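Search this site Search Go Menu

Call for participants: paid home trials of interior wall paint and picture hanging in Biddale

Posted 10 February 2026 by the Clakodby home trials desk

Clakodby is looking for households in and near Biddale to take part in a paid home trial of strong wall colours. We want people who own or rent an ordinary home, who are willing to have one room painted in a dark or deep colour, and who will live with it and tell us what it is like. You do not need any background in decorating. You do need to be at home often enough to use the room, and you need to be willing to write things down.

The trial is run by Clakodby for Gresent, who make the paint. Meesuk is supplying the hanging rails and hooks. Gresent and Meesuk will see the results but will not be given your name or address.

What the trial is about

Most people who buy paint for a living room buy a pale one. When Clakodby asked households in January why they had not gone darker, the same worries came up many times. They thought the room would look smaller. They thought marks would show. They thought their pictures would look wrong on it, or that they would have to buy new ones. Several had bought tester pots, painted a patch by the door, and gone no further.

A patch by the door does not tell you much. A colour on one small area looks different from the same colour on a full wall, and it changes again in the corners, where two painted walls sit next to each other and one gets less light. We want to find out what people think of a deep colour after they have had it on every wall for a while, in daylight and in the evening, with their own furniture and their own pictures.

The trial lasts nine weeks. During that time you will have one room painted, have at least one picture hung in it, and keep a simple diary. At the end, one of our staff will visit to talk it over with you.

The colours

There are three colour families in this round: deep red, dark green and a blue close to navy. You can say which you would prefer, and we will try to give you that one, but we can't promise it. We need a spread across all of them. If there is one you could not live with, say so on the form and you will not be given it.

All of the paint is matt. It is wipeable, but it is not meant for kitchens or bathrooms, so those rooms can't be used. Hallways and landings can't be used either. The room must be a living room, dining room, study or bedroom.

The pictures on the walls

You may use your own pictures or borrow from our loan stock. The loan stock is made up of large framed prints, mostly abstract, and you can choose from a printed list once you have been accepted. Please tell us the size of the wall you have in mind, as the larger prints need a good clear stretch.

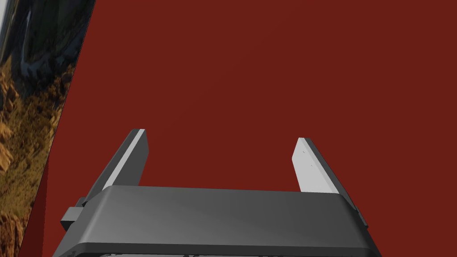
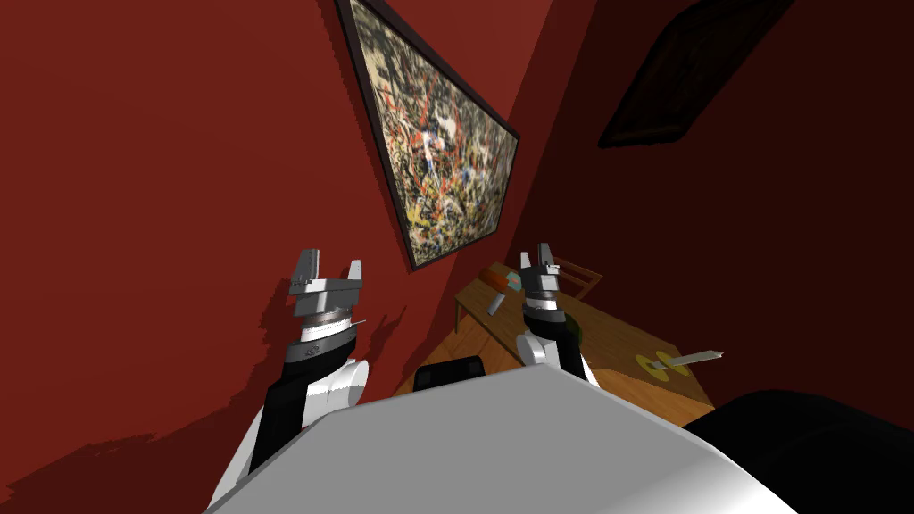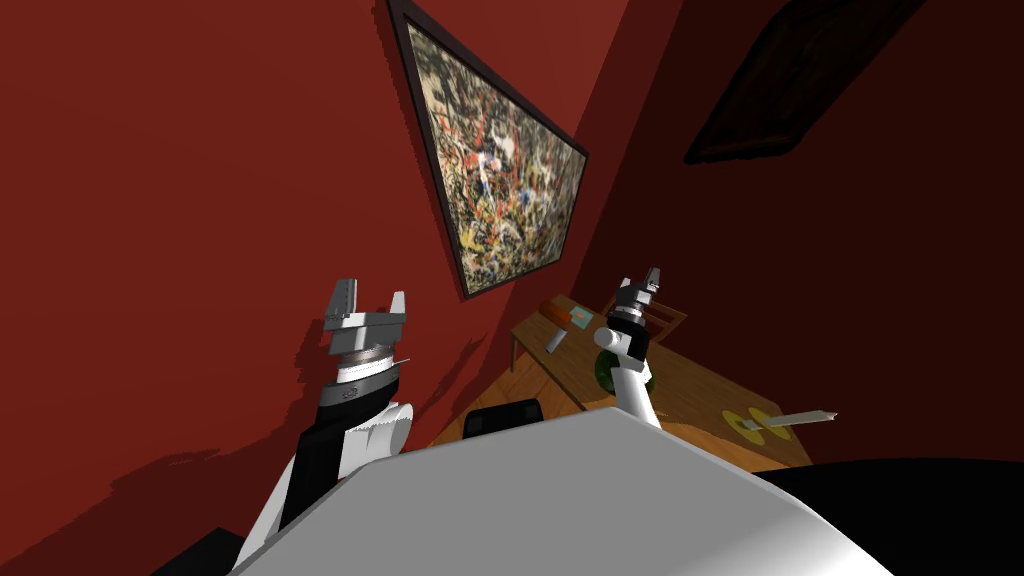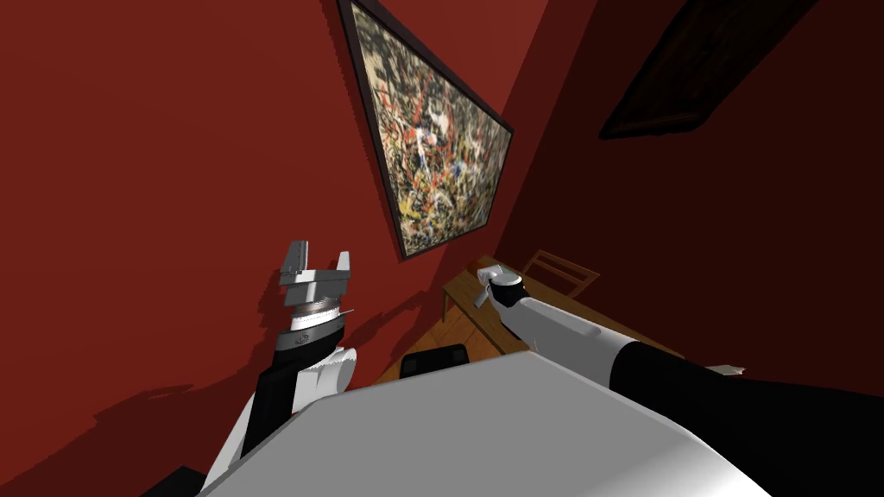
Deep red, computer-rendered.

If you use your own pictures, they can be anything: family photographs, paintings, posters, maps, framed textiles. They must be in a frame or on a stretcher, and they must not weigh more than 7 kg each. Mirrors don't count as pictures for this trial, although you are welcome to keep one in the room.

Our fitter will put up the rail and hooks. Please don't move them during the trial. You may swap one picture for another on the same hook as often as you like, but note the change in your diary. We are interested in what people take down as well as what they put up.

Who can take part

You can apply if:

- you are 18 or over
- you live in Biddale or within half an hour's drive of it
- you have a suitable room with sound plaster and at least one window
- you own your home, or your landlord has agreed in writing
- you do not plan to move house before the end of the summer
- nobody in the household works for a paint maker, a paint shop or a market research firm

Pets and small children are not a problem. Please mention them on the form so that the decorators know before they arrive.

We can't take rooms with damp, flaking paint or woodchip paper. Rooms with ordinary lining paper are usually fine, but the decorator will check this at the first visit and has the final say. If your room is turned down at that stage you will still be paid for the visit.

What we will ask you to do

Before painting starts, we ask you to clear the walls and move small items out of the room. The decorators will move heavier furniture to the middle and cover it. Painting normally takes three days, including drying time between coats. You can stay in the house, but you should not sleep in the room while it is being done.

After that you will keep the diary. It comes as a paper booklet, or you can fill it in online. There is one page a week, with a few set questions and a space for anything else. The set questions cover how much you used the room, what lights you had on, any marks or scuffs, and whether you changed where you sit or what you keep in there. Short answers are fine. Please fill the page in even if you have nothing new to say.

We will also ask you to take a photograph of the longest wall once a week, from the same spot, on your own phone. It does not need to be a good photograph. If there are people in it, please crop them out before sending.

The last visit takes place in the room and lasts an hour or so. We would like to speak to every adult in the household if possible, including anybody who was against the colour in the first place.

What you get

The painting, the paint, the rail and the hooks are free, and the rail and hooks are yours to keep. Each household is paid a fee in two parts, half when painting is finished and half after the last visit. The amounts are set out in the information sheet, which we will send before you agree to anything.

If you dislike the colour at the end of the trial, we will repaint the room in white or off-white at no cost. You must ask for this at the last visit or within a fortnight of it. Borrowed prints are collected at the same time.

You can leave the trial early without giving a reason. You will keep the first half of the fee, and the repaint will still be offered.

Your information

We keep your contact details only as long as we need them to run the trial and pay you. Diaries are stored under a household number. We may quote from them in the report, without anything that would show who you are. Your wall photographs will not be published unless you sign a separate form, and you can take part without signing it.

How to apply

Fill in the short form on the trials page, or pick up a paper copy from the front desk at the Biddale office. We need your contact details, the type of room, its rough measurements, which way the window faces and what is on the walls at present. If you rent, you can send your landlord's letter later, but we must have it before the first visit.

We will reply to everybody who applies. If there are more suitable rooms than places, we will choose so as to get a mix of room sizes and window directions. North-facing rooms and rooms with low ceilings are especially welcome, as we had few of them in our last round.

The desk can answer questions by phone or email during office hours. Please don't bring paint samples or furniture to the office.

3 comments

hallendgreen
Can two rooms from the same house be put in? We have a dining room and a small study and would be happy with either. Ours both face north.

Clakodby home trials desk
Yes, put both on the one form. We would only use one of them. Please give the measurements for each.

pennyweather
I had my back bedroom done green in the last round. The decorators were tidy and it was all finished when they said. I did have it put back to off-white afterwards as I could not find anything in there in the evenings, but I kept the rail up and use it for my own pictures. The diary is less bother than it sounds.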